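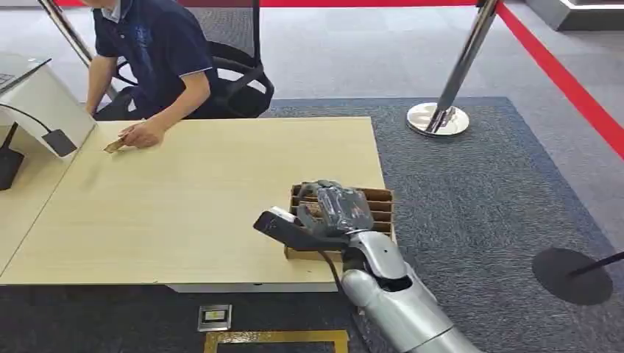

Trarix is opening its shared office floors to small firms on month-to-month terms starting in February, with no deposit and no setup fee. The company runs 8 buildings today under the Yeoh name and says demand for short stays has outgrown what the old one-year lease could handle. Members get a desk or a closed room, mail handling, a phone line if they want one, and the same furniture in every building — big pale wood-grain tables, black mesh chairs with armrests — so a team that moves from one site to another doesn't have to relearn anything. Keys are gone as well. Entry is by phone or by a door code.

The new plan is called Skornis. One price per seat, billed on the first, cancel by the 20th and you're out at the end of the month. Rooms for four and up are priced per room. Heat, power, internet, cleaning all included. Parking is not included at the two downtown sites.

"People kept asking us for three months, two months, six weeks," said Farzad Hosseinzadeh, who heads Trarix. "We'd say sorry, a year. Then they'd go rent somebody's spare room. That was silly of us and we should have fixed it sooner."

Trarix tested the plan at its Florkow building over the fall. 287 seats were put on monthly terms there, and all of them were taken before the test ended. Accounting firms came in ahead of tax season, a translation business moved over from a basement, and a school-supply importer took one room and then the room next door. Most of the test tenants have asked to stay on, and they will keep there current rate through the end of summer.

With the rollout the company will have 2,409 seats on the monthly plan across all sites. Existing tenants on yearly leases can switch at renewal or earlier by written request. No penalty for switching early. Tenants who would like to keep a yearly lease can do so, at the yearly price, which stays lower than the monthly one.

Quiet floors

Every Yeoh building will also get one quiet floor. No calls at the desks, no music, soft-close doors. Phone booths are by the elevators. The quiet floors came out of tenant comments at Florkow, where noise was the top complaint by a wide margin, ahead of parking and the coffee.

"You put a sales team next to a bookkeeper and somebody is going to be unhappy," said Habibur Karunaratne, head of building operations. "We used to sort that out by email, one desk at a time. Now you pick your floor when you sign up and you can change it once a month."

Karunaratne's team is also replacing the air handling at 4 of the older buildings. Work is done at night, between 9 p.m. and 5 a.m., and tenants on affected floors will get notice a week ahead. Lobbies stay open throughout. Loading docks may close for short periods — check with the front desk before booking a delivery.

Meeting rooms

Seat holders get ten hours of meeting room time a month, usable at any Yeoh site. Unused hours roll over one month and then expire. Extra hours can be bought by the half hour. Rooms can be booked up to 30 days out, and a booking not claimed within 15 minutes is released to whoever is waiting. Outside guests have to be signed in by a member, same as before.

Signing up

Sign-up opens at 9 a.m. on the first day of February through the Skornis page on the Trarix website, or in person at any front desk. Bring a photo ID and a business registration or tax number. Sole traders can use a personal tax number. Tours run every weekday afternoon, no appointment neccessary, groups of more than six please call first.

Florkow is full at the moment and is taking names for a waiting list only.

About Trarix

Trarix owns and runs the Yeoh office buildings. It rents desks, closed rooms and whole floors to small and mid-size firms. The company is privately held.

Press contact: Trarix media desk, open 8:30 a.m. to 5 p.m. Floor plans and price sheets sent on request.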